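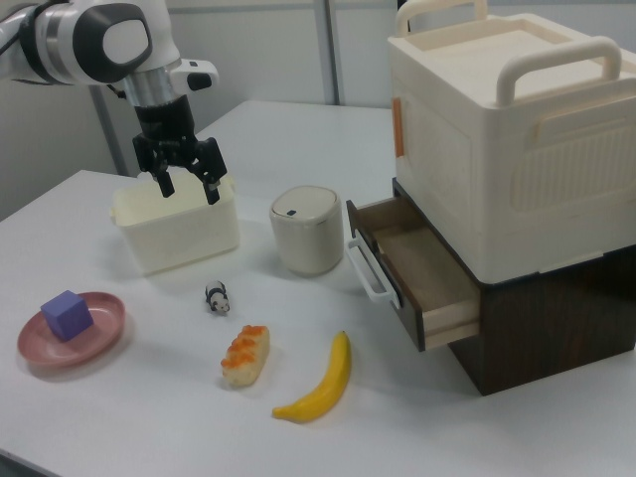

Session 3: tidying a mixed tabletop

Notes for the Home Organising evening course, Skoststead

I've typed these up from my own scribbles, so forgive the odd jump. Last time we did drawers. This week it's flat surfaces, and the way small things drift onto them and stay there.

Our practice table has a cream plastic bin, a little beige rubbish bin with a domed lid, a pink plate, a purple-blue cube, a panda figurine and a piece of toy sushi with orange roe on top. It's a silly collection, I know, but so is the stuff on my kitchen worktop at home (mine is mostly batteries and hair clips).

Start with the containers. Both bins and the plate can hold things, so decide what each one is for before you pick anything up. I write it on a scrap of paper. The Karam sheet from session 2 calls this "naming the homes" and I've pinched the phrase.

Then the loose things. The cube is on the plate, so ask yourself whether it lives there or was just put down there. I'd move it to the open bin with the panda. The sushi is harder! Half of you will say it's a toy and goes in with the others, half will say it belongs on the plate because it's pretend food. Either is fine as long as you'd look there first when you wanted it.

A word on lids. I don't put anything I want to keep near a lidded rubbish bin while I'm sorting – I lost a very nice earring that way. Slide it to one end of the table and only bring it back for the last sweep.

For practice at home: pick one surface and set a timer for 12 minutes. Stop when it goes, even mid-pile. Write down anything you picked up and put back in the same spot, and bring the list with you.

Reading: Pladen handout, the page on open and closed storage. Skip the bit on labels, we'll do that in October.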